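From: Jolanta Lis
To: cell-practice list
Date: 27th January
Subject: Re: Draft rule on reset layouts

Mieczysław Szczepańska wrote:
> Otia wants every sorting run to start from one of 5 fixed layouts.
> Mollstead did 1000 runs that way with no disputes over scoring.

No disputes, sure. If you only ever start from the same few layouts, what is there to argue about? I don't see how that tells us the rule is any good.

My bigger gripe is section 79. It says blocks must be "clearly grouped" and never says how close that is. Touching? A finger apart? Two people will score the same board differently. I'd want a gap in millimeters, and a line on where the arm must be parked before anyone starts the clock. Until then I vote no.

Board as it stands at Dandthorpe:

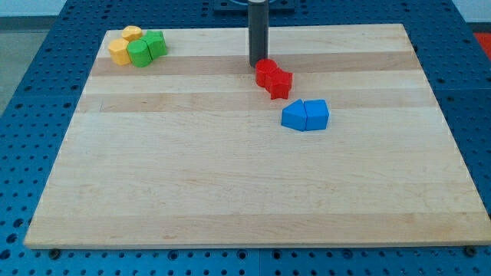 I'd also drop the word "random" from the title.

Jolanta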